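The bus to Clernton drops you outside the old seed merchant's, and by the time you've crossed the road Delphine Boateng has usually spotted you and started waving. She's the youngest member of the town council by a good stretch and she talks the way she walks, which is quickly and with her hands. We haven't got the kettle on before she's telling me about drains (she loves drains!) and the blocked culvert on Womby Lane that first got her into politics.

"I went to one meeting to complain," she says. "I came home with a leaflet, a list of phone numbers and a cold."

She grew up above her mother's alterations shop, trained as a conveyancing clerk and spent nine years in other people's property disputes before standing as an independent in Esell ward. She lost the first time, by eight votes, and can still tell you which streets they were on. The second time she knocked on every door twice, including the ones with dogs, and got in comfortably.

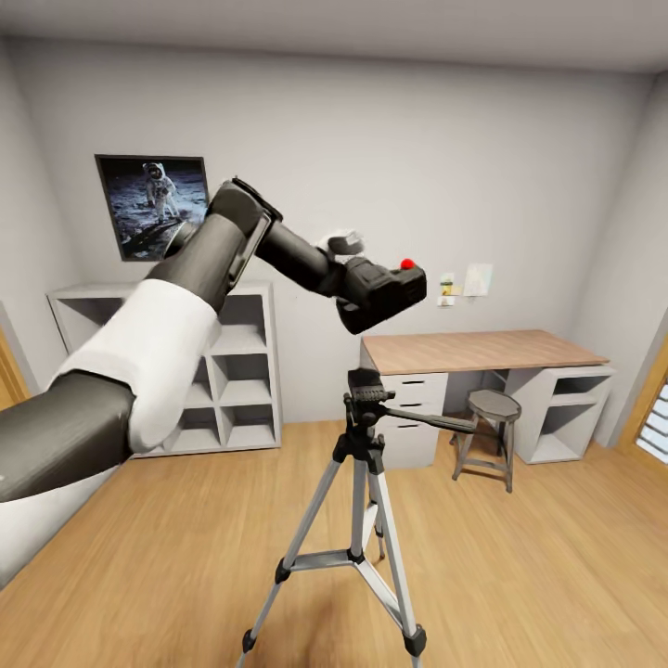 What she does with the seat is a joy to watch. Her surgery runs from the back table of the Tran café, and on the November morning I sat in, the queue went out past the cake counter. A man wanted his hedge dispute settled there and then. Two sisters had drawn up their own bus timetable, in colour, and it was better than the real one. Delphine wrote everything down in a red notebook and rang the county about the buses while they were still sitting there.

Not everyone is charmed. Darnell Blackwood, who leads the larger group on the council, thinks she spends too long on single streets and too little on the budget. "She's a very good advocate," he told me, a bit wearily. "I'd like her to read the appendices." She laughed when I passed that on, then quoted me a figure from appendix 2.

They do agree on the flood plan, a huge, patient piece of work that looks as far ahead as 2066 and would put ponds and willow beds along the whole lower valley. Delphine will be in her eighties by then. She has already picked out the bench she wants, on the bank just below Womby Lane, and she walked me down there in the drizzle to show me the view.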